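4.3 手首カメラを使ったグリッパー指の比較試験
(Skemby セットアップガイド 第4章 グリッパーの選定)

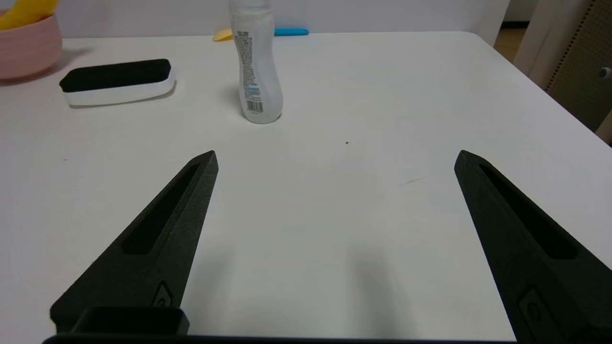
グリッパーの指を交換したときは、把持の試験を始める前に、手首カメラの見え方を先に確認してください。同じ本体に取り付けても、指の長さと先端の形が変わると、カメラから見える範囲も変わります。標準の Elow 指では、二本の指を大きく開いたとき、左右の指先が画面の中に入り、その間にテーブルの面が広く見える状態が正しいです。半透明の白いボトルのように背の高い物は、カメラが低い位置にあるとき、上の部分が画面に入らないことがあります。この場合でも、中央のくびれた部分と下の広がった部分が見えていれば、試験は続けることができます。上まで見えないと判定できない試験(4.3.6 のキャップ試験)では、先にアームの高さを上げてください。

この節では、Elow 指と Leken 指を同じ条件で比較する手順を説明します。コントローラーは Bonsu を使う前提で書きます。ほかのコントローラーを使う場合は、メニューの名前が違いますので、付録 B の対応表を見てください。

4.3.1 準備するもの

・Elow 指 一組(左右)
・Leken 指 一組(左右)
・付属の六角レンチ
・試験用の物体(下の「物体の選び方」を参照)
・位置を記録するためのテープ、または印刷した配置シート
・記録用紙(付録 D)

物体の選び方
高さ、硬さ、形がお互いに違う物を選びます。ボトル、平たいスポンジ状の物、縁のある器、細い棒のような物があれば、普通の比較には十分です。高い物だけで試験すると、二つの指の差があまり出ません。差が出やすいのは、テーブルに寝ている低い物です。

注記:ボトルにバーコードや細かい文字のラベルがある場合、ラベルの向きを毎回同じにしてください。カメラの自動露出には大きな影響がありませんが、物体認識を有効にしているときは、結果が変わることがあります。

4.3.2 指の取り付け

1. Bonsu のメニューで「保守」を選び、「指交換」を押します。グリッパーが全開の位置まで動き、停止します。

2. 画面に「交換可」と表示されたことを確認してから、アームの動力を切ります。

注意:動力を切る前に、指の間に手を入れないでください。全開の位置で止まっていても、保持の力は残っています。

3. 古い指の固定ねじをゆるめます。ねじは完全に抜かないで、指が手で動くところまでゆるめれば足ります。

4. 古い指を前の方向に引いて外します。固い場合は、左右に少し揺らしながら引きます。工具でこじると、取り付け面に傷がつきます。

5. 新しい指を差し込みます。左右の区別がありますので、内側の面がお互いに向き合うことを確認してください。

6. 固定ねじを締めます。最初に左右とも軽く締めて、次に指を一回閉じた位置で指先の高さを合わせ、最後にしっかり締めます。

注記:Leken 指は Elow 指より差し込みが浅いです。奥まで入らないように感じても、故障ではありません。無理に押さないでください。

4.3.3 カメラの見え方の確認

1. アームの動力を入れ、「試験」メニューから「手首カメラ」を開きます。

2. グリッパーを全開にします。左右の指先が両方見えることを確認します。片方だけ見えない場合は、カメラの固定が傾いている可能性がありますので、4.1 に戻って調整してください。

3. グリッパーをゆっくり閉じます。指先が合う点を、画面の十字線と比べます。ずれが 5 ピクセル以内であれば合格です。それより大きい場合は「中心補正」を実行します。

4. もう一度全開にして、指の影を見ます。黒い指を白いテーブルの上で使うと、指の間に灰色の影ができます。影が薄くて柔らかければ問題ありません。影の輪郭がはっきり出るときは、照明が一つの方向から強く当たっています。照明の位置を変えるか、拡散板を付けてください。

5. テーブルに汚れや細い線があれば、試験の前に拭いてください。認識機能は、小さい点を物体の候補として扱うことがあります。拭いても取れない点は、「除外領域」に登録することができます。

注記:背景の壁とテーブルの色が近い場合、奥の方の物の距離が不安定になることがあります。特に、テーブルの遠い端に近いところに置いた薄い物は、値がよく動きます。比較試験に使う物体は、テーブルの手前の半分に置くことをおすすめします。奥に別の物が残っていても、除外領域に入っていれば試験はできます。

4.3.4 比較試験の実行

比較では、指以外の条件を変えないことが一番大切です。途中で照明、速度、物体の位置を変えた場合は、その組の記録を捨てて、最初からやり直してください。

1. 物体を配置シートの上に置き、角の位置にテープで印をつけます。シートを使わない場合は、テーブルに直接印をつけます。

2. 「試験」メニューから「把持比較」を選び、指の種類に「Elow」を入力します。

3. 閉じる力を「中」、接近速度を「低」に設定します。初めての物体では、力を「強」にしないでください。空のプラスチックのボトルは、強い力でへこみます。

4. 開始を押します。一つの物体について、グリッパーは接近、把持、持ち上げ、保持、解放を 7 回くり返します。

5. 各回のあと、物体を印の位置に戻します。解放のときに少し回ることがありますので、向きも確認してください。

6. すべての物体が終わったら、結果を保存します。

7. 4.3.2 の手順で Leken 指に交換し、4.3.3 の確認をしてから、手順 2 から 6 を行います。指の種類は「Leken」を入力してください。

注意:指の種類の入力を変えないまま試験を始めると、閉じる位置の計算が合わないで、指先がテーブルに当たるおそれがあります。音がしたときは、すぐに停止ボタンを押してください。

4.3.5 結果の見方

結果の画面には、物体ごとに成功回数、滑り量、接触位置のばらつきが表示されます。最初は成功回数だけを見て、差がないときに滑り量を見るのが分かりやすいと思います。

くびれのあるボトル
二つの指の差は小さいのが普通です。くびれの位置をつかめば、どちらの指でも安定します。滑り量が大きいときは、つかむ高さが低すぎるか、高すぎることが多いです。高さを変えて再試験する場合は、両方の指で同じ高さにしてください。

平たい物
先端の細い Elow 指が有利です。物の下に近いところまで指先が届くからです。ただし、物が指の動く方向に対して少し斜めに置かれていると、片方の指が先に触れて、物が回ります。回ったあとにつかめた場合も成功に数えますが、記録用紙の「回転」の欄に印をつけてください。

器
縁を一点でつかむ方法と、外側を両方の指ではさむ方法があります。どちらの方法を選んだか、必ず記録してください。外側に細かい凹凸がある器では、Leken 指の広い面の方が滑りにくい傾向があります。器の中に物が入ったままだと重さと重心が変わりますから、比較のときは中を空にします。

細い棒状の物
この試験では、指先の高さが正しく合っているかどうかが、はっきり出ます。片方の指だけ何回も失敗する場合は、指の性能ではなく取り付けを先に疑ってください。

当社の評価では、両方の指の合計で 1,478 回の把持を記録しました。この記録は Skemby のサンプルデータとして、コントローラーの中に入っています。お客様の結果と重ねて表示したいときは、「参照データを表示」を選んでください。照明とテーブルの材質が違うと数値も変わりますので、参照データは傾向を見るために使ってください。

4.3.6 キャップ試験(任意)

ボトルのキャップをつかむ必要がある作業では、この試験も行ってください。

1. アームを上げて、手首カメラの画面にボトルの上の端が入る高さにします。

2. カメラの角度が変わりますので、4.3.3 の手順 3 をもう一度行います。

3. 指をキャップの両側に合わせ、力「弱」で閉じます。

4. 保持の時間はおよそ 2 秒です。この間にキャップが指から外れなければ合格とします。

注意:中身の入ったボトルでこの試験をしないでください。落下したとき、液体がグリッパー本体の中に入るおそれがあります。

4.3.7 うまくいかないとき

指先が画面に出ない
指の種類の設定と、カメラの固定を確認してください。全開の幅を小さく制限していると、指の見え方も変わります。「開き幅の制限」を解除してから確認します。

結果が日によって違う
窓からの光が入っている可能性があります。カーテンを閉めて、室内の照明だけで再試験してください。

テーブルの端の外が認識される
テーブルの角より先に家具や穴のあいたパネルなどが見えている場合、その部分が物体の候補になることがあります。「作業領域」でテーブルの端より内側を指定してください。

「指番号不一致」と表示される
左右で違う種類の指が付いています。動力を切って、左右を同じ組にそろえてください。

結果のファイルは、次の節「4.4 閉じる力の調整」でも使います。削除しないで保存しておいてください。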